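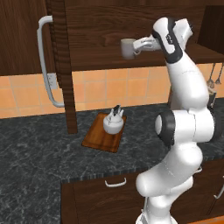
Simulation render: Deividas Lepik / Granidby

Juris kitchen cell: planning and buying guide

The Juris is a package for testing an arm in a home kitchen layout. Many customers ask us for the price first, but we suggest to begin with the simulated kitchen. In it you can try tasks such as holding a mug near an upper cabinet, with a kettle and a cutting board on the counter, and see how much space the arm needs.

What is included
Simulated kitchen with tiled backsplash, granite counter, upper and lower cabinets
Arm and gripper model
License for 11 users
Setup call with our engineer

What is not included
The real arm, the base plate and the kitchen furniture. These are quoted separately by Koppel.

Before you order
Please measure the depth of your counter and the distance from the counter to the lower edge of the upper cabinet. Measure with the doors open also. Customers often forget the elbow of the arm, which takes more room than the hand. If your cabinets have long bar handles, write this in the order form and we will adjust the model.

Budget
The license costs 400 euros per month, and the minimum period is three months. Changing the cabinet layout costs 60 euros per hour. For the real cell, please plan also for floor fixing, a separate power line and spare gripper fingers. We do not sell the fingers one by one, only in sets of two.

Delivery
The software is sent within two working days after payment. The Stasby base plate is made to order, and orders placed in April are delivered together with the arm. Transport inside the city is 100 euros.

For a quote with your own measurements, write to Amanuel Endale in the sales office and attach a drawing, by hand is also fine.

Prices valid from 27 March 2021, without VAT.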